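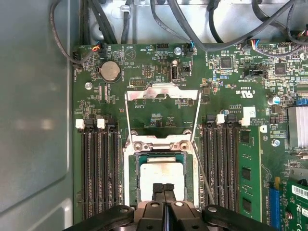

Re: Durkier gripper kit, anyone used one for board work?

From: Nadja Gruber
Date: 2025-07-04

Man-lok Yeh wrote:
> We're looking at the Durkier kit for our teardown bench in
> Vurkville. I know it's fine on drives and fans. Has anyone
> tried it around a CPU socket? My worry is the finger width.
> The Multo we had on trial was too fat to get in between the
> memory slots, and the wrist camera saw mostly its own gripper.

Hi Man-lok, hi all,

Yes! We've had ours since June and I like it a lot, so take this with a grain of salt.

The fingers are the best part. They're narrow, they close up tight, and on the boards we get (a bank of DIMM slots on each side of the socket, load plate swung up) they go in pointing straight at the processor. The housing on both sides of them is wide, though, so plan your approach around that. I bring ours in from the slot end and stay well clear of any expansion card.

The wrist camera is close enough that I can see the lever wire and the screws in the socket frame, with the fingers still in view. Great for teaching positions! Cables strung over the case wall are still a pain, and I tie them back by hand before I start a run.

Out of 194 tries at lifting a processor from an open socket, 2 were bad drops, both on my own sloppy taught points. I haven't let it open a load plate yet. I do that myself, and I wouldn't buy the kit expecting it to.

Gripes: the manual is thin, the finger pads come in one hardness only, and the camera mount needs its screws checked more often than I'd like. Dissanayake sells softer pads that fit, and I've ordered a set.

What heat spreaders do you mostly see, clean or with old paste on them? I'd love to compare notes on grip force. Happy to send you my settings file too.

Nadja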